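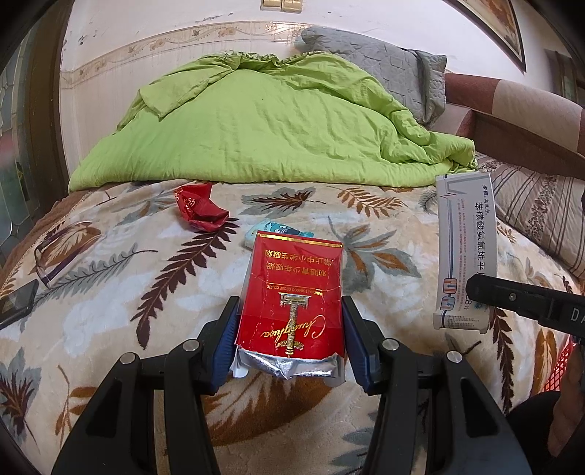
An open Chunghwa pack above a leaf-patterned blanket.

The Case for Keeping Small Promises

By Reginald Halvorsen

Most people who break their word do so over matters they consider too minor to count. A call is not returned by Friday. A borrowed book stays on the wrong shelf through the winter. The person who made the promise seldom feels any guilt, and the person who received it seldom complains. It is my view that these lapses deserve more serious attention than they usually get, and that a person's character is formed by them to a greater degree than by the rare occasions on which something large is at stake.

The usual objection is one of proportion. Life is crowded, and a reasonable adult must decide which obligations matter. I accept this. A parent with a sick child may be forgiven a late reply. The difficulty lies in who does the deciding. When I conclude that my promise was unimportant, I am ranking it by what it costs me to break it. The other party may have arranged an afternoon around it.

I was raised in Dodby, where my grandfather kept a small hardware shop that had opened in 1919. He wrote down what he told customers he would do, in pencil, on the back of the day's receipts. If he said a hinge would be in by Tuesday, the word "hinge" went on the paper with the name of the customer beside it. He did not regard this as a moral exercise. He had a poor memory and knew it. Yet the effect on those who dealt with him was considerable, and at his funeral I heard more said about hinges and paint than about his service on the town council.

My own record is less creditable. For much of my working life at Siregar I made promises freely, as a form of courtesy. "I will look into that" was my way of ending a conversation politely. When I retired at 65, a former colleague thanked me for many kindnesses and then mentioned, without any bitterness, that she had learned early on to ask someone else when a thing needed to be done. I have thought about that remark more often than about any award or salary review.

A promise made for the sake of politeness is a loan taken out with no plan for repayment. The remedy is often to promise less. There is nothing unkind in saying "I cannot do that this week," and a good deal that is unkind in saying yes and leaving the other person to discover the truth slowly. Many of us were taught that refusal is rude. I believe we were taught badly.

There remains the question of promises made to oneself, which are broken most easily of all. The resolution to rise earlier or to write to a brother in Grarnolero has no witness. Some writers advise us to treat ourselves gently in such cases, and I would not argue for harshness. But a person who has grown used to disregarding his own word in private will find the habit close at hand in company. For the past 3 years I have kept a list, as my grandfather did, and I limit it to what I can reasonably finish. It is a short list. Some weeks it holds two items, and one of them is carried over – I do not claim to be cured.

Readers who wish to try the same might begin with one promise already outstanding. Most of us can name it without much effort. The apology need not be long, and the book can be returned without a letter of explanation. My own went back to its owner, Lilach, in March, with the bookmark still at the fourth chapter.

Comments (3) | Shares: 65 | Views: 3176

Contact | Copyright 2021, all rights reserved | Back to top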